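Code of practice for robots in guest bathrooms opens for comment

September 23, 2021

A draft code of practice for mobile robots that work in hotel and serviced flat bathrooms has been opened for comment. It was written by the standards consultancy Uvix with the housekeeping contractor Skutar, and runs to 41 pages. Comments will be taken until the end of May, after which a final text will be put to the firms that have agreed to use it.

The code is voluntary. It does not replace machinery safety law or any duty an employer already has towards its staff. Uvix says it is meant to fill in the practical detail that general robot standards leave to the user, such as who may be in the room, what the robot may touch and what must be written down afterwards.

Bathrooms were chosen as the first subject because they bring together several things that are awkward for robots: small floor areas, glass, mirrors, polished stone and soft items such as towels. A second part, on bedrooms and corridors, is planned but has no date.

The draft asks firms to carry out a survey of each type of bathroom before a robot is used in it. The survey should list every mirror, glass panel and high-gloss wall, and say whether the robot's cameras and depth sensors can be relied on near them. If a reflection could be taken for open space or for a person, the robot must either have that surface marked on its map or keep to a reduced arm speed within reach of it.

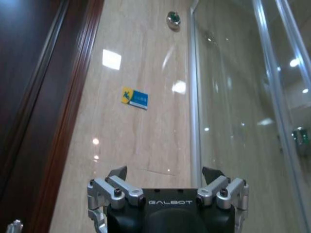
Marble-look walls and shower glass carry reflections of the room and its lights.
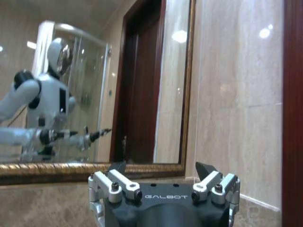
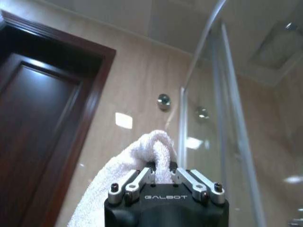 Towels get a section of their own. A robot handling one must know whether the gripper is closed on fabric before the arm moves away, and must stop if the pull on the arm goes above a limit set by the operator. The draft gives no single figure for that limit. It says the operator should set it by testing with the heaviest towel in use, both dry and soaked, and should repeat the test if the supplier changes.

Used and clean linen may not be handled with the same fingertips unless these have been wiped down or changed in between. The method of cleaning must be one the gripper's maker allows. Fingertip pads are to be checked at the start of each shift for cuts, loose edges and trapped threads.

The rules on people are stricter. No robot may enter a bathroom while a guest is in the room or flat, even if the bathroom door is shut. A member of staff may work in the same flat but not in the bathroom itself while the arm is powered. Doors must be held open by a stop or a catch for as long as the robot is inside, and the robot must not be parked where it blocks the way out.

Cameras are covered in a separate annex. Pictures taken in a guest bathroom may be kept only if they are needed for a fault report or for agreed development work. The camera view must be checked for personal items before any picture leaves the site. The annex also points out that a mirror can bring parts of a room into view that the camera is not facing, and asks for this to be considered when camera positions are chosen.

Each site would have to keep a log of stops, drops and contacts with fixed surfaces. Broken glass or a cracked tile would have to be reported to the site manager before the robot is used again. After 1,000 hours of work, or sooner if the maker says so, the arm and gripper would be due for a full inspection by someone other than the daily operator.

An earlier version was sent to a smaller group of hotel operators and equipment suppliers, who returned 183 comments. Uvix said the largest share dealt with wet floors. As a result, the draft now says that a robot may not drive on to a floor with standing water unless its maker has approved it for that use, and that a floor must be looked at by a member of staff before the first room of the day.

Not every suggestion was taken up. Després, which runs serviced flats, had asked for robots to be allowed in the bathroom while a guest was elsewhere in the flat, provided the door was closed. The authors turned this down and gave the lack of a reliable way to stop a guest opening the door as the reason. Després said it would raise the point again during the comment period.

Skutar said it would follow the draft at its Gestside site while the text is being settled, and would publish the blank versions of its survey form and daily log so that smaller firms could use them. It expects the survey to take a trained person 2 hours for each bathroom layout. Rooms with the same layout and finishes can share a survey, but a change of mirror, shower screen or wall finish means a new one.

The draft can be read free of charge on request. Comments should give the clause number and, where possible, the wording that the sender would like to see in its place. Comments sent without a clause number will be read but may not receive a separate reply.

14 shares | 2 comments

Contact us | Copyright 2021. All rights reserved. | Back to top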